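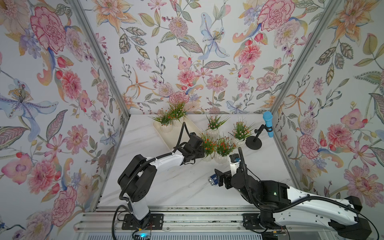 Our college robotics club has got itself into a small muddle and I'm hoping somebody on the Ernix boards has been through the same thing. We're putting together a two-arm entry for the Kotance student challenge in July, the one where the arms have to tidy a tabletop, and the moving of objects is going all right. It's the seeing that's letting us down. We train in a box lined with flowery wallpaper, great big pink blooms and orange lilies and blue irises on every side, and then we stand potted artificial plants on the table in front of it, some with pink flowers and some with orange. You can probably guess what happens. The detector we trained keeps deciding that bits of wall are plants. It's especially bad with the orange ones, and I've watched the left arm set off very confidently for a lily that's only printed on paper. The wallpaper has to stay, by the way, because the challenge rules say the backdrop will be "busy" and won't be shown to teams beforehand, so we picked the busiest roll we could find.

What we've got so far is 300 recordings, all done by driving the arms by hand, and every one of them has the same wallpaper behind it. We're using the small Pilusari detector for finding the pots and then a separate bit of code that works out where to put the gripper. Half the club wants to record another 300. The other half (me included) thinks we'd be giving it more of the same and wasting three evenings. Do we need more recordings, a different wall, or a different way of going about it? We've got four weeks of club nights left and not much money, if that changes your answer. Oh, and the marble-look tabletop is staying too. It was already on the frame when we started and it's heavy.

posted by flexure_and_tea

I help with a sixth form club and we did very nearly this two years back, only with a curtain instead of wallpaper. I'd side with you over the other half. If every recording has the same wall in it then the model is learning that wall, and it'll be lost the minute the organisers put up something else, so even if you cure the lily problem you might be making a worse one for the day itself.

What we did was cheap and a bit silly. We bought wrapping paper. Lots of it, whatever was on offer, stripes and snowmen and a horrible gold one, and taped a new sheet over the back every so often while we were recording. By the end we'd been through 16 different papers. You don't need a lot of runs on each one. I'd keep your flowery ones in the pile as well, they're useful precisely because they're hard, just don't let them be the whole lot.

Second thing, look at the pots! Your flowers look like the wall but your pots don't. They're small white scalloped things, all much alike, and nothing printed on that paper is going to look like one. If your code only needs to know where to grab, label the pot and forget the foliage. We wasted ages drawing boxes round an entire object when we only ever picked it up by the handle. The catch for you is white pots on a white table, so have a play with your lamps and see if you can get a bit of shadow along the bottom edge of each pot. We moved ours down low and off to one side and it made a big difference.

Also check where the two front plants end up in your labels. When the leaves are tangled together like that, two people will draw the boxes two different ways, and then the model gets a muddled idea of where one plant stops. Agree on a rule, write it on the whiteboard, and have one person go back over the old ones. Dull job. Take biscuits.

posted by solderbridge

just use a depth camera, the wall is flat and further away so anything past the back of the table gets thrown out. done. we had one on our Neagu arm and never had to think about the background again

posted by mk_bench4

Depth is a fair shout but read your rules first, because when our lot entered Kotance you had to declare every sensor on the form and you couldn't add one later. I don't know if that's still so. Worth an email to them tonight.

If you can't have depth, you can get a good part of the way with none. Your box is bolted together and your table doesn't move, so once you've measured it you know which part of the fixed camera's view is tabletop and which part is wall. A pot has to be standing on the table. So for each thing the detector finds, look at the bottom of the box it draws, and if that point lands up on the wallpaper, bin it. It's about ten lines of code and you could have it running before the end of one club night. You'd still get the odd false one low down where the flowers on the back wall come right to the table, and for those I'd ask for the same plant to turn up in several pictures in a row before the arm's allowed to go.

It won't work as it stands for a camera on the wrist, since that one's view changes every time the arm moves. You can do the sums for it, but with four weeks I'd let the fixed camera choose the target and only bring the wrist one in for the last little bit, when the gripper's close and the pot fills most of the view.

One thing I'd disagree with above is changing the paper and the lamps at the same time. Do one, test it, write down what you got, then do the other. We changed everything at once in our first year and when it got worse we had no idea which bit to undo.

And do clear the loose bits off the table between runs, or else leave them there on purpose and label them. I can see a little blue and silver cylinder lying right by the front pots. If that's one of the things to be tidied, fine, but if somebody's just put it down, your model has been learning about that too.

posted by gearbox_gran

Thanks all, this is brilliant. The pot idea has gone down very well and we're relabelling from tomorrow. I've emailed about the depth camera and will post here when they reply. We tried the bottom-of-the-box check at lunchtime and the arm has stopped going for the big lilies, though it still fancies the pink ones down by the table. I've been sent out for wrapping paper.

posted by flexure_and_tea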